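Hello all, and thanks for being patient with me on this one. I said you'd have it by the start of June and I'm a little behind, mostly down to the move to the new unit, which ate more of my time than I'd budgeted for. Anyway, we're settled now, the kettle works and so does the heating, and there's plenty to tell you.

Quick reminder of where the money goes. Your grant covers the Drisby toy library's sorting room: the bins, the shelving, the cleaning station and my hours there. Everything that gets donated has to pass through that room before a family can borrow it, and last winter it was the thing slowing us right down. Bags were piling up in the corridor and we had to turn people away at the door, which I hated doing.

So, the numbers first. We've taken in 235 toys since my last report and 200 of them have been checked, cleaned and put out on the shelves. The other 35 are a mixed lot -- a few are waiting for parts, and the rest went for recycling, mainly plastic things with cracks in them that I wouldn't want a toddler chewing on. We have 60 families signed up, and I'd love to get more in before the autumn.

The big change has been going over to metal bins for sorting. We used to tip everything into cardboard boxes, and they went soggy at the corners and split the minute you tried to drag them anywhere. I got the metal ones second-hand from Holzer, who were clearing out a storeroom, and they came in well under what I'd put in the budget (I've moved the difference into cleaning supplies, see the last page of the accounts). 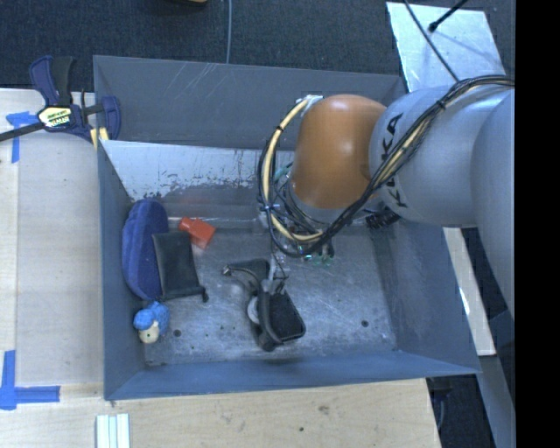 They're scruffy, I'll give you that. The paint is worn on the walls and the floor is scratched all over, but for toys that are about to be washed I can live with it. The flared sides are brilliant for seeing what you've got. With the old boxes you'd be up to your elbow feeling for the last building brick, and now you can just look. I do want to give them a proper scrub and touch up the paint over the summer, and I've got a tin of grey set aside for it. The small holes in the floor need a bit of mesh over them as well, so we don't lose beads and dolls' shoes.

Cleaning is going better too. I've switched to the Favunia wipes for hard toys and a hot wash for anything soft, and most of what comes in during the morning is ready to go out by four o'clock. Soft toys are still the slow part. They take ages to dry and we only have the one rack.

Two things haven't gone to plan. The Skaltura shelving arrived with the wrong brackets, so one wall is still bare and the jigsaws are living in crates underneath it. Replacements are promised for July. I also haven't managed the evening opening I talked about in my application. I'd like to try it in September, once the shelves are up and I'm not climbing over crates to reach the door!

For the next quarter I'd like to keep the budget as it is, with one small change: could I use what's left of the storage line to buy a second drying rack? Let me know if you need that in writing on the proper form and I'll send it over.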